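Ticket 997
Project: Block sorting, student robotics club
Queue: Arm and gripper
Opened by: Intan Kusuma
Assigned to: Syahrul Jugah
Status: Closed
Priority: Normal

Summary
Gripper stops short or drops blocks on picks near the front wall of the bin

Description
Since we came back from break the arm misses most picks in the front part of the bin. Picks toward the middle are fine. When it misses, the gripper either closes above the block or gets hold of one end and loses it on the way up. There is no error on the controller. The program thinks it has the block and carries on to the drop-off position with nothing in the fingers.

We need this working for the Grelton qualifier in June. The qualifier run is 60 picks with no one touching the bin.

Steps to reproduce
1. Home the arm.
2. Load the sort program, the one saved as clernmont_front.
3. Put a block close to the front wall, any angle.
4. Start and watch the fingers as they close.

Expected: block is lifted and carried to the drop-off.
What we get: block stays in the bin, or falls back into it.

Log

Intan Kusuma
Opened the ticket. I ran it with Gilang after school and we got the same thing with red and green blocks, so it is probably not color detection. I have not changed anything in the program. The last edit in the history is Wulan's from before break, and that only touched the drop-off height.

Syahrul Jugah
Thanks. Before anyone edits poses, please check the following and write down what you find:
– Is the tool offset in the controller the same as the number on the setup sheet?
– Are the finger screws tight?
– Has the bin moved on the table?
Don't re-teach any points yet. If we re-teach and the cause is mechanical we will be doing it twice.

Gilang Kwok
Tool offset matches the sheet. I read it off twice.
Finger screws: one was a bit loose on the outer finger. Tightened with the small hex key from the Lumbantobing kit. Ran the program again, no change.
Bin: I can't tell. There are no marks on the table to compare it to.

Syahrul Jugah
OK. The loose screw is worth noting but I would not expect it to give a miss this large. Can you jog the arm to the front left corner point and then the back left corner point, slow speed, and measure the gap from the fingertip to the wall at each one?

Gilang Kwok
Back left looks right. Front left is off by 3 mm toward the wall. So the bin is turned, or the arm is.

Wulan Govindasamy
I might know this one. The bin was taken off the table to vacuum under it before break and I put it back. I lined it up by eye with the edge of the table. I clamped it after, but I didn't check it against the arm. Sorry, I should have put that in the notebook.

Syahrul Jugah
That would do it. No problem, but from now on please open a ticket whenever the bin comes off the table, even if it goes right back.

Fix to try:
1. Take the clamps off.
2. Jog to the back left point and set that corner to the fingertip.
3. Jog to the front left point and swing the bin until the gap matches the sheet.
4. Check the right side the same way.
5. Clamp again. Jog through all the points one more time with the clamps on, because tightening can pull the bin a little.

Keep one person on the stop button the whole time. Hands out of the bin while the arm is enabled.

Intan Kusuma
Did the above with Gilang. Step 5 was needed. The bin shifted when we tightened the left clamp and we had to start over. Second time it held.

After the fix we ran a short test in the front part. Much better, but not clean. It now reaches the right spot, and misses only when two blocks are close together. In those cases one finger comes down on top of the neighbor and the gripper can't get low enough.

Arif Sinaga
Jumping in as the faculty contact. Please keep that second problem apart from the first one in your notes. The first was calibration. The second is pick selection, and it was probably there all along, hidden by the misses. When you write this up for the project report I want to see them as two causes with two tests.

Also, whoever is using the Mutedow vision laptop, it needs to be shut down at the end of the session. The battery was flat again when I got in.

Syahrul Jugah
Agreed on splitting it. I'm keeping it in this ticket so the history stays in one place, but results should be labeled A (bin position) and B (crowded blocks).

For B, the program picks the block with the highest confidence score and doesn't look at what is next to it. Two options:
Option 1: skip any block with a neighbor inside the finger width, and come back to it later.
Option 2: turn the wrist so the fingers come down on the open sides.
Option 2 is the better answer but it needs more cable slack at some angles. Wulan, can you check how far the wrist turns before the cables go tight?

Wulan Govindasamy
Checked at slow speed with the arm over the bin. There is slack for a quarter turn either way from the home angle. Past that, the bundle starts to pull at the loop by the joint cover. I stopped there. I think we should put a software limit at a quarter turn and not rely on people remembering.

Syahrul Jugah
Good, please add the limit. A quarter turn each way covers every angle a block can lie at, so we lose nothing. 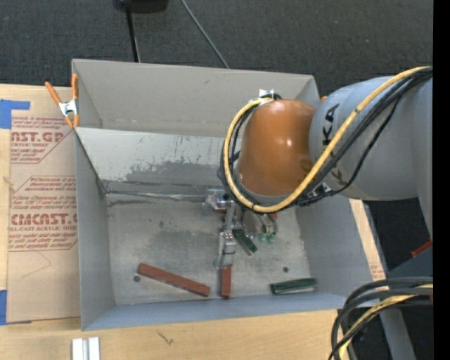
Wulan Govindasamy
Limit is in and saved. I tried to go past it from the pendant and the arm stopped with a joint limit message, as it should. Gilang is adding the neighbor check on the vision side.

Gilang Kwok
Neighbor check is working. For each block it tests the two long sides for space, and if either is blocked it moves down the list. If everything on the list is blocked, it takes the block nearest the middle of the bin and nudges it first. The nudge is slow and could be tuned, but it doesn't seem to upset anything.

One thing I got wrong the first time: I had the finger width in the code as the closed width. It has to be the open width plus a margin. Fixed.

Intan Kusuma
Test results.

A, bin position: jogged to all corner points with the clamps on. All gaps match the setup sheet.
B, crowded blocks: full run of 60 picks, blocks scattered by hand and pushed toward the front wall. 3 misses. All of them were retried by the program and picked up the second time. No one touched the bin.

The misses were all blocks lying flat against the front wall with no room for a finger on that side. I think that is a limit of the bin shape. The nudge only goes sideways at the moment. If it could pull away from the wall we might get those too.

Arif Sinaga
That is within what the qualifier allows. Please save the run log with the report draft and put the date on it.

Syahrul Jugah
Closing on January 5, 2024. Changes made under this ticket:
– Bin squared to the arm and clamped. Pencil marks to be added at the corners so it can be put back in the same place.
– Outer finger screw tightened.
– Wrist limited to a quarter turn each way from home.
– Neighbor check added to pick selection.
– Sort program saved as clernmont_front_2. Old version kept, do not delete.

Still open, moved to a new ticket: nudge direction for blocks against a wall. Assigned to Gilang.

Gilang Kwok
Got it. Can I have the arm after lunch on Monday? I need it for an hour with the vision laptop charged.

Syahrul Jugah
Yes. Booked.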